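¿Por qué se escapan los bolígrafos de la mesa?

Seguro que te ha pasado alguna vez. Estás haciendo los deberes, dejas el boli un momentito para rascarte la nariz o para buscar la goma, y cuando vuelves a mirar ya va camino del borde. Intentas pararlo con la mano, llegas tarde y, ¡cloc!, al suelo. Y lo curioso es que la goma, que estaba justo al lado, se ha quedado tan tranquila en su sitio. Hoy vamos a hablar de eso, de las cosas que ruedan y de las cosas que prefieren quedarse quietas, y para entenderlo te bastará con lo que tengas por casa y una mesa despejada.

Lo que es redondo y lo que solo lo parece

Empecemos por las formas. Una pelota es redonda por todas partes, así que puede rodar hacia donde quiera: hacia delante, hacia atrás o hacia debajo del sofá, que es donde acaban casi todas. Un bolígrafo es distinto. Si lo miras de punta ves un círculo pequeñito, pero si lo miras de lado ves un palito largo y recto. A esa forma la llamamos cilindro, y la tienen también las latas de tomate, los rollos de cocina y las velas altas de cumpleaños.

Un cilindro tumbado solo sabe rodar de lado. Si lo empujas por la barriga, rueda; si lo empujas por una punta, se arrastra, que es mucho más cansado para él. Haz la prueba con un rotulador y lo notarás en el dedo: en una dirección basta un soplido y en la otra tienes que apretar un poco.

Ahora bien, hay cosas que a primera vista también parecen cilindros, pero que cuando las miras de cerca están llenas de bultos. Piensa en una mazorca de maíz, con sus granos puestos en fila, o en un cruasán, que tiene esas vueltas de masa que suben y bajan como pequeñas montañas. Son alargados y más o menos redondeados, sí, pero si los dejas en la mesa se comportan de otra manera.

Un boli delgado y una pieza con surcos

Para comparar va muy bien tener las dos formas juntas sobre una superficie lisa y clara: por un lado un útil de escribir blanco, fino y recto, y por otro una pieza gordita y alargada, con el lomo lleno de surcos y manchas de color tostado y marrón. Antes de seguir leyendo, párate un ratito y piensa cuál de los dos echaría a rodar con un soplido. 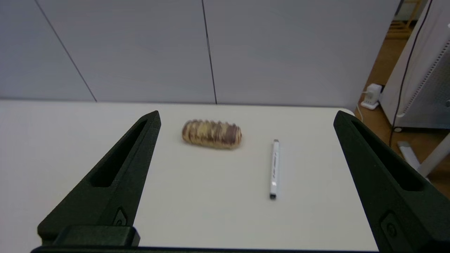
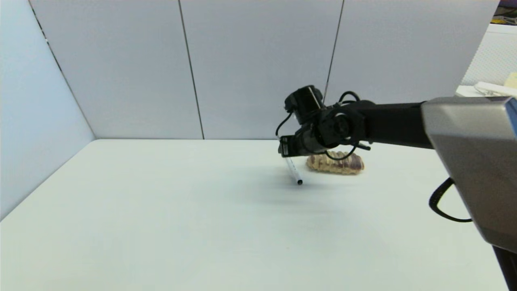 Cuando un objeto liso está tumbado, toca la mesa en una línea finísima, tan fina que apenas hay nada que lo sujete. Por eso se mueve con tan poco. En cambio, un objeto con bultos se apoya en varios puntos a la vez, un bulto por aquí y otro por allá, como si tuviera muchas patitas cortas. Para rodar tendría que subirse encima de uno de sus bultos, pasar al otro lado y volver a bajar, y eso cuesta esfuerzo. Es lo mismo que te ocurre a ti con la bici: por una calle lisa vas de maravilla, y por un camino de piedras tienes que pedalear con ganas.

También cuenta el peso y, sobre todo, dónde está repartido. Si un objeto es más gordo por un lado que por el otro, se balanceará un poco y acabará descansando con la parte pesada abajo. Los bolígrafos con capuchón suelen llevar una pestañita para engancharlos en el bolsillo, y esa pestaña hace de freno. Quítale el capuchón a uno y compara – con pestaña da medio giro y se para, y sin ella se va de paseo.

¿Y los lápices?

Habrás visto que muchos lápices no son redondos. Si cuentas sus lados, verás que tienen 6, y a esa forma de seis lados se le llama hexágono. Cada uno de esos lados es una carita plana, y el lápiz se queda apoyado en ella como una casita sobre el suelo. Se puede hacer rodar, claro que sí, pero va dando saltitos, tac, tac, tac, y enseguida se para. Además se coge muy bien con los dedos, así que todo son ventajas (menos para los que coleccionamos lápices redondos, que los queremos igual).

Un experimento para la tarde

Vamos a hacer una carrera muy lenta. Necesitas un libro de tapa dura, un bolígrafo liso, un lápiz de los de seis lados y un trozo de plastilina. Si en casa hay comida de juguete, de esa de jugar a las tiendas, elige también una pieza alargada y con surcos, que nos vendrá de perlas.

Pon el libro plano sobre la mesa y coloca encima el boli, tumbado y paralelo al lomo. Ahora levanta el libro por el lomo, despacito, muy despacito, hasta que el boli se mueva. Fíjate en la altura a la que ha ocurrido y apúntala con una rayita en un papel puesto de pie al lado. Repite lo mismo con el lápiz, y luego con la pieza de juguete. Cada cosa tendrá su rayita, y seguramente estarán a alturas bastante distintas.

Después coge la plastilina y haz un churro liso, frotándolo con la palma de la mano. Pruébalo en el libro. Luego pellízcalo por todas partes hasta que quede bien arrugado y vuelve a probar. Es la misma plastilina y pesa lo mismo, pero le has cambiado la piel, por así decirlo, y ya verás qué diferencia. En el taller de los lunes de la biblioteca Gimley lo hicimos con churros de todos los colores y hubo uno, un poco aplastado, que no quiso rodar ni con el libro casi de pie. Resbaló entero, de golpe, como por un tobogán.

Porque esa es otra cosa bonita que puedes observar: rodar y resbalar se parecen poco. Cuando algo rueda va dando vueltas, y cuando resbala baja siempre con la misma cara pegada al libro. Si quieres distinguirlos bien, pinta un puntito con rotulador en el objeto (pide permiso antes, por favor) y sigue el puntito con la mirada. Si desaparece y vuelve a aparecer, está rodando.

¿Está recta tu mesa?

Hay mesas que parecen rectísimas y tienen una pizca de cuesta, tan poquita que con los ojos no se nota. Un boli liso te lo puede chivar. Déjalo en el centro, suéltalo con mucho cuidado y espera un poco. Si se va siempre hacia el mismo lado, ese lado está más bajo. Gíralo para que apunte hacia otra pared y prueba otra vez. Y si una pata cojea, un cartoncito doblado en 2 suele arreglarlo, aunque para levantar la mesa es mejor que avises a una persona mayor.

Si haces la carrera del libro, puedes mandarnos un dibujo con tus rayitas y los nombres de los objetos que has probado. Los colgamos en el corcho de la entrada, al lado de la maqueta del puente de Toltau.

Cuadernos Flarnska para curiosos · Biblioteca Gimley, sala infantil · Contacto: extensión 636 · © Ediciones Doucette · Volver arriba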